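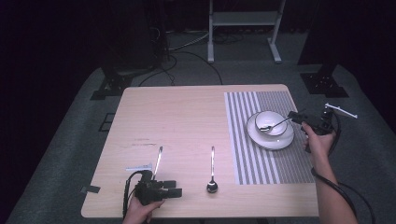 Setham Two-Drawer Nightstand, Oak Finish — Review

I bought two of these for a guest room and have used them since May. The listed size is 20 inches wide and 16 inches deep, and both units matched it. Height puts the top level with a medium mattress on a standard frame. On a low platform bed it will sit too high.

Assembly took one person an afternoon for the pair. The parts are labeled with stickers, which peel cleanly. The manual is drawings only, and step 14 shows the drawer runner facing the wrong way. If you follow it, the drawer stops short of closing. Flip the runner so the wheel is at the front of the cabinet and continue.

The sides and top are veneer over particle board. The drawer fronts are solid wood and take a slightly darker stain than the rest, more noticeable in daylight than under a lamp. Edges are well sealed except at the rear, where the cable notch was left raw on both units. I brushed on clear varnish.
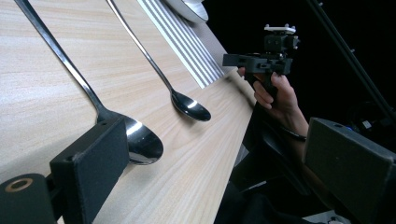
Drawers run on side-mounted rollers with no soft close. They pull out three-quarters of the way, so anything at the back has to be reached for. The stops hold. The bottom panel is thin and bows under a stack of hardcovers — paperbacks and a charger are fine.

Stability is good on bare floor. On thick carpet it leans forward with both drawers open, and the supplied wall strap should be used. The strap screw is short, so replace it if you are going into a stud.

Compared with the Firnville I had before, the Setham is heavier, better finished on the front and worse inside the drawers. The Firnville had full-extension slides at a similar price.

One knob arrived with a stripped thread. Setham mailed another within the week and didn't ask for the old one back.

Four stars. Reviewed by Stuart Hartley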